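Cable slack, wrist rotation and a fault that cleared itself

The arm stopped on 28th October with a joint torque fault on the wrist. I cleared it, re-ran the same motion, and it completed. I cleared it four more times that afternoon before I accepted that I was hiding a real problem from myself.

Some background. The kitchen setup runs on a small control package called Keogh, which I have been maintaining for Estov since February. Keogh logs joint position, commanded torque and measured torque into a ring buffer of 1,024 samples. When a fault trips, the buffer is written to disk. That is the theory. In practice the write started 57 ms after the trip, and in that time the oldest part of the record had already been overwritten. What remained was 896 usable samples, nearly all of them from after the interesting part.

So the first fix was to the logger. I froze the buffer on the trip instead of on the handler call. It's a two-line change and I should have made it in the spring.

With a full record, the trace was easy to read. Measured torque on the wrist climbed steadily through the last part of the rotation, then dropped when the arm backed off. A collision gives a spike. A bad bearing usually gives ripple. A slow ramp that depends on angle and goes away on reversal looks like something being pulled tight, and the only thing out there to pull tight is the cable.

Elis Lougher went through the traces separately and came to the same conclusion, with one addition: the ramp began earlier when the arm approached from the right side of the counter. I had missed that. Approach direction changes how the slack is lying before the wrist starts to turn, so two runs ending in an identical pose can put different loads on the connector.

Cable loops near the head, over the board and the tray:

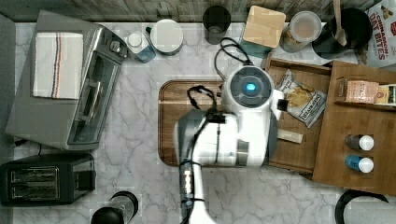
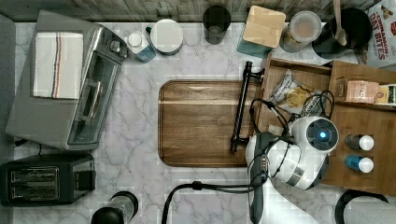 The joint limits in the config were the manufacturer's limits, which describe the bare arm. They say nothing about a harness added afterward. I had copied them in and never gone back. The software was therefore free to plan a wrist angle that the motor could reach and the cable could not.

Changes made so far:

Wrist range reduced in software, with a separate limit for approaches from the right.

Fault clear now needs a typed reason. A second wrist torque fault in the same session locks the arm until someone has inspected the harness by hand.

Strain relief added at the connector. The old arrangement let the fittings take the load.

A low threshold warning on sustained torque ramp, well under the trip level.

The lockout is the one I care about. Sibusiso Moodley objected to it on the grounds that it will stop work for harmless faults, and he is right that it will. I would still keep it. A cable that fails partway can take the encoder signal with it while the motor still has power, and I don't want to find out how Keogh handles that with a person standing at the counter.

Still open: I haven't tested the encoder loss case on the bench. The Cludlow rig has the same harness and the same copied limits, so it stays powered down until I get to it.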